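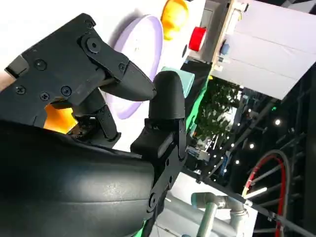

Lavendelfarbener Teller und buntes Kleinzeug auf weißem Grund

Protokoll der Zusammenkunft des Freundeskreises Spielküche, Haus Sinville
Monat: Oktober
Beginn: 18.30 Uhr
Protokoll: Natsumi Tsuji

1. Begrüßung und Protokoll vom letzten Mal

Ich darf vorausschicken, dass es wieder ein sehr netter Abend war und dass der Apfelkuchen aus der Midtbø-Gruppe schon vor Punkt 2 aufgegessen war (das Rezept wird herumgeschickt, es wurde mehrfach danach gefragt). Das Protokoll der September-Sitzung wurde mit einer kleinen Korrektur angenommen: Der Schrank mit den Stoffservietten steht im Flur und nicht im Werkraum. Das hatte ich verwechselt, bitte um Nachsicht.

2. Geschirr für den Spieltisch

Wir haben recht ausführlich über das Geschirr gesprochen, vielleicht ausführlicher als geplant, aber es liegt uns eben am Herzen. Der lavendelfarbene Teller gefällt allen, er hat einen flachen Rand und passt farblich wunderbar zu dem blassen, türkisgrünen Becher mit Henkel. Angeregt wurde, in dieser Farbwelt zu bleiben und keine knallbunten Teller mehr dazuzukaufen. Aus Sarness liegt ein Angebot vor: 56 Teile gemischtes Geschirr in Pastelltönen, zusammen 400 Euro, Lieferung frei Haus. Zum Vergleich soll noch bei Kenosia angefragt werden, dort hatten wir ja schon die Schürzen her und waren sehr zufrieden.
Beschluss: Angebot von Kenosia einholen, Entscheidung in der nächsten Sitzung. Einstimmig.

3. Herbsttisch

Für den Herbst möchten wir den Tisch wieder schön herrichten, mit den gestreiften Spielkürbissen in Creme und Orange, die beim letzten Mal so gut ankamen. Es gab eine längere, sehr freundlich geführte Aussprache darüber, ob die Kürbisse neben dem Teller liegen sollen oder ob man sie den Kindern lieber in einem Korb hinstellt, damit sie selbst decken. Ich persönlich mag sie ja neben dem Teller! Weiter wurde gebeten, nach dem Spielen auch einmal über die Teller zu wischen, Krümel bleiben darauf leicht liegen.

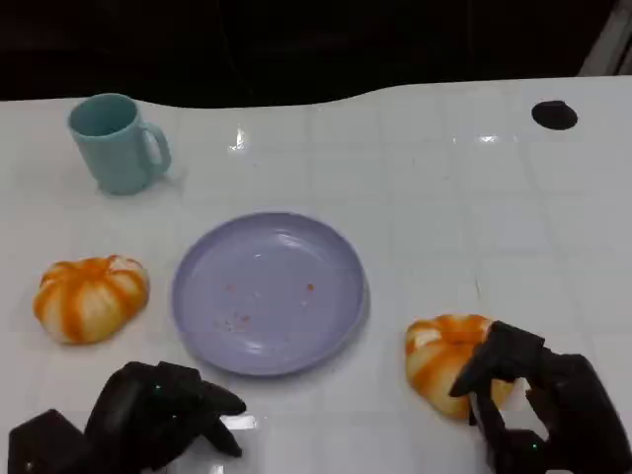 Natsumi merkte dazu an, dass sie beim Decken gern den Becher oben links hätte, weil die Kleinen sonst mit dem Ärmel daran hängen bleiben, und dass man die Kürbisse ruhig auch einmal ganz weglassen und die Kinder suchen lassen könne. Der Vorschlag fand viel Zustimmung, auch wenn die Midtbø-Gruppe zu bedenken gab, dass dann am Ende wieder einer unter der Heizung liegt.
Beschluss: Im Oktober wird fest gedeckt, im November kommt der Korb dazu. Bei einer Enthaltung angenommen.

4. Kassenstand und Anschaffungen

Auf dem Konto liegen 3900 Euro. Davon sind die Vorhänge für die Leseecke noch nicht bezahlt, die Rechnung lässt auf sich warten. Für Bastelmaterial werden 20 Euro im Monat freigegeben, Belege bitte in die blaue Mappe und nicht lose in die Schublade.

5. Verschiedenes

Gesucht werden noch Kissenbezüge, gern gebraucht, gern gemustert. Wer beim Laternenbasteln helfen mag, trägt sich bitte in die Liste an der Küchentür ein. Die Frage nach einem zweiten Spielherd wurde vertagt, dafür war es einfach schon zu spät.

Ende: 20.45 Uhr
Nächste Zusammenkunft im November, wieder im Haus Sinville. Um den Kuchen kümmert sich diesmal die Nähgruppe.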